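Pinça paralela Mirnari P2 com dedos intercambiáveis

Referência 528. Vendida pela Pladevell com flange, cabo de comunicação e um par de dedos lisos.

A Mirnari P2 é uma pinça elétrica de dois dedos para braços colaborativos de pequeno porte. Foi pensada para bancadas de ensaio em que o tipo de objeto muda várias vezes ao longo do dia: embalagens, material de escritório, fruta, frascos. A troca de dedos faz-se com dois parafusos de cada lado e dispensa nova calibração se o comprimento for o mesmo.

Comparação com a Jikier

Antes de incluirmos a P2 no catálogo, pusemo-la à prova ao lado da Jikier de dedos curtos, que já vendíamos. O ensaio foi montado por Konrad Moser e consiste em separar objetos por categoria em cestos de vime, com a etiqueta escrita à mão no próprio tampo. Cada pinça fez 200 ciclos, com o mesmo braço e o mesmo controlador Yadav.
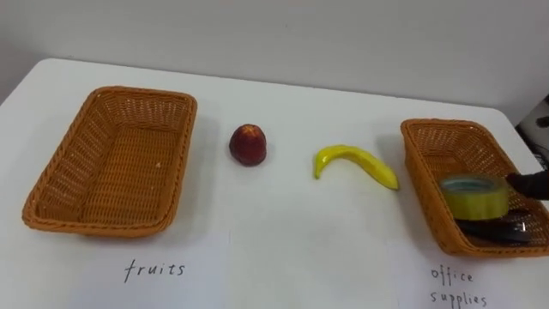

A diferença maior apareceu nos objetos cilíndricos. A Jikier segura bem uma peça direita, mas perde-a com facilidade quando está inclinada, e os dedos curtos obrigam o punho a descer até muito perto da borda do cesto. Com a P2, a largada dentro do cesto é mais limpa. Em contrapartida, o corpo da P2 é mais comprido e pede mais altura livre acima da mesa.

Em objetos redondos e lisos as duas ficaram próximas. Recomendamos para ambas as almofadas de silicone, vendidas à parte. Em peças planas no fundo de um recipiente, nenhuma das duas é boa escolha; para esses casos temos ventosas.

Dados principais
Peso com flange: 553 g
Acionamento: elétrico, com travão de retenção
Alimentação: 24 V
Controladores testados: Yadav, séries de bancada
Dedos disponíveis: lisos, com almofada, em V

Montagem

A flange segue o padrão do fabricante do braço e deve ser indicada na encomenda. A configuração inicial no controlador Yadav leva quase 18 minutos, incluindo a atualização do firmware. Quem já usa a Jikier pode manter o cabo, mas tem de trocar o perfil de força antes do primeiro fecho.

Não usar a P2 com dedos fabricados pelo cliente sem nos enviar antes o desenho. A garantia não cobre danos no fuso causados por dedos demasiado longos.

Dúvidas sobre compatibilidade: Konrad Hollenstein, apoio técnico Pladevell, das 9h às 17h. O empréstimo para ensaio volta a estar disponível em dezembro.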